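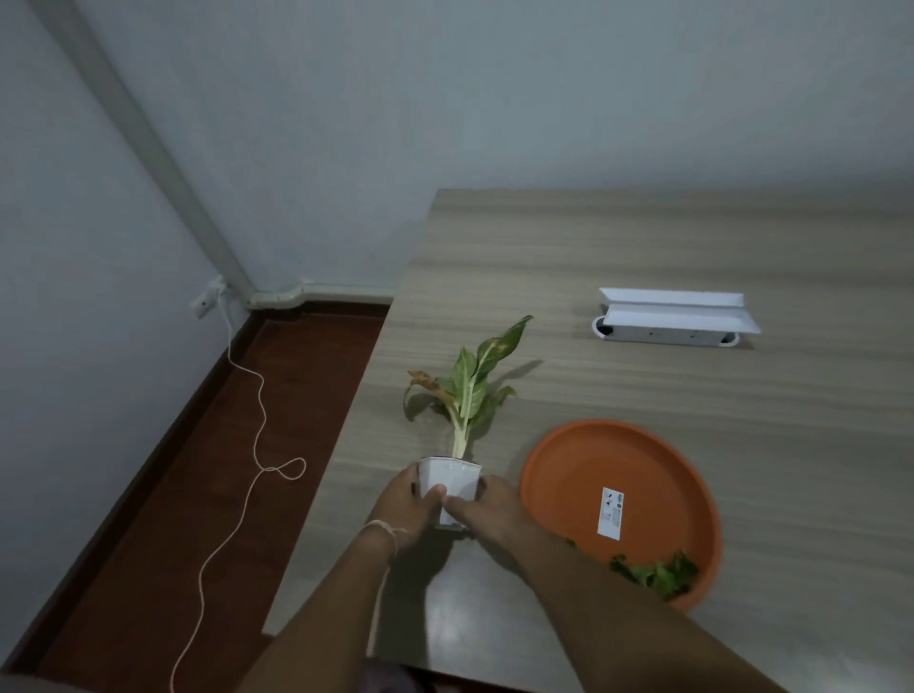

Who can bring a plant to the Unlow repotting clinics?
Anyone who lives or works in the Dufour district may bring up to two houseplants per visit, free of charge, with no appointment.

FOR IMMEDIATE RELEASE

Unlow Plant Library to Open Second Branch in Dufour District

Former pharmacy on Himier Street will offer houseplant loans, repotting clinics and winter boarding

DUFOUR DISTRICT – The Unlow Plant Library announced today that it will open a second branch in March at 171 Himier Street, in the ground-floor space formerly occupied by the Dufour Pharmacy. The new branch will lend houseplants to residents, hold repotting clinics and board plants for households that are traveling or moving between homes.

The expansion is supported by Veva, the regional housing cooperative, which owns the building and has granted Unlow a lease of eight years at a reduced rent. Veva will also pay for a new sink, floor drains and shelving along the south-facing windows. Work on the interior is under way.

"Residents of Dufour have been riding the bus across the river to borrow a fern and carry it home in a shopping bag," said Malsha Talukder, director of the Unlow Plant Library. "We are grateful to Veva for making it possible to serve them on their own street. The branch on Himier Street will have better light than our first one, and a great deal more room to work."

Lending works much as it does with books. A cardholder may take home as many as 4 plants at a time for a period of two months, and a loan may be renewed once if no other member has requested the plant. Each plant leaves with a printed care sheet listing its preferred light, its watering needs and any known hazard to cats, dogs or small children. Members who find that a plant is doing poorly are asked to return it early. There is no fine for a plant that declines or dies on loan.

The opening collection will be made up chiefly of species suited to apartments with limited sun, among them pothos, snake plants, aglaonemas, cast iron plants and several kinds of peperomia. A smaller group of flowering plants and cacti will be kept for members with brighter windows. Cuttings and divisions may be kept permanently by any cardholder who has completed one clinic.

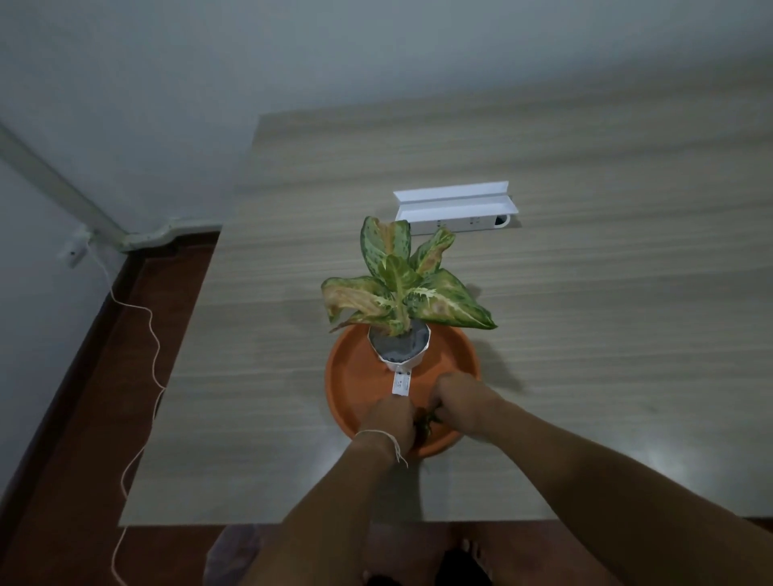 Clinics will be held on weekday evenings from 6:30 p.m. and will be led by Unlow's horticulture staff. Topics for the spring session include choosing a pot size, dividing crowded roots, recognizing overwatering, and dealing with fungus gnats and scale. Potting mix and basic containers will be supplied. Visitors who wish to use a decorative pot should bring their own and should check beforehand that it has a drainage hole.

Staff will inspect all plants at the door. Those showing signs of active pests will be directed to a separate table near the rear entrance, where they can be treated or bagged before going home. Unlow asks visitors to transport plants in a closed bag or box during cold weather, both to protect the foliage and as a courtesy to other bus passengers.

The boarding service will accept plants for stays of up to 8 weeks. Owners will complete a short form describing the plant's usual position and watering schedule, and will receive a numbered receipt. Boarding is free for Veva tenants and is offered to other residents for a modest weekly fee, which will be posted at the front desk before opening. Plants taller than the shop doorway, and any plant requiring a heated terrarium, cannot be accepted.

"When a family moves, the plants are often the last thing anyone has planned for," said Tania Munasinghe, head of resident services at Veva. "Our tenants asked for somewhere safe to leave them during repairs and relocations. The Himier Street branch answers that request, and it returns a storefront that has been dark for too long to daily use."

Unlow will continue to operate its original branch without any change to its hours. Library cards issued there will be valid at both locations, and plants may be returned to either. Requests for a plant held at the other branch will be filled by a weekly van, except during periods of hard frost.

Donations of healthy houseplants will be accepted at Himier Street once the branch is open. Donors are asked not to leave plants outside the building during construction. Clean plastic nursery pots and saucers in good condition are also welcome. Unlow is unable to take used soil, garden shrubs or artificial plants.

Residents may register for a library card at the original branch now, or at Himier Street after opening. Proof of address in the city is required. Children may hold a card in their own name with the signature of a parent or guardian.

About the Unlow Plant Library
The Unlow Plant Library is a nonprofit lending collection of houseplants open to all city residents. It provides loans, instruction and seasonal boarding, and supplies plants to school classrooms on request.

About Veva
Veva is a member-owned housing cooperative that manages rental apartments and street-level commercial space in the Dufour district and neighboring areas.

Media contact
Press inquiries and requests to visit the Himier Street site may be directed to the office of Malsha Talukder at the Unlow Plant Library. Inquiries about the lease or the building should be addressed to Tania Munasinghe at Veva.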